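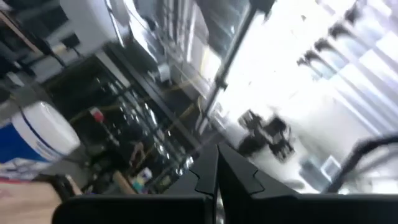

3.2 Storage of glass containers on open shelving

Open metal shelving was the most common form of storage in the workspaces surveyed. Across all sites, the inventory listed 2,430 containers, of which 1,012 were clear glass. Most of the glass was kept on racks, while plastic tubs with lids were more often left on a nearby work surface where staff could reach them without bending.

Figure 3. Glass bottles and containers on a black metal shelving rack, with a lidded plastic tub on the flat surface beside it.

The preference for open racks was explained in interviews by ease of viewing. Staff at the Norari site reported that they could find a clear bottle on an open shelf from across the room, and that closed cabinets led to the same item being ordered twice. The drawback was crowding. Once a shelf held a full row of glass, new items were placed in front of the old ones, and small objects that did not belong to any group came to rest in the gaps. We recorded 145 such objects. They were seldom moved during the study period, even when the shelf around them was cleared and restocked.

Labels were a second concern. Following the method of Þorgeirsson, we treated a container as labeled only if its contents could be read by a person standing at arm's length. Under this rule, 122 containers carrying a printed label were still counted as unlabeled, in most cases because the print had faded or faced the wall. Lidded tubs did better than bottles on this measure at Norari and worse at Šimek, where tubs were refilled with material other than that named on the side.

Sites also differed in how they used the lowest shelf. At Šimek it was reserved for heavy items under a written rule. At Norari no rule was in place, and the lowest shelf served as a holding area for tools and offcuts awaiting a permanent location. The August visit found this area fuller than at the first visit, although the number of glass containers on the shelves above had not changed. Section 3.3 considers the time needed to retrieve items from each shelf level.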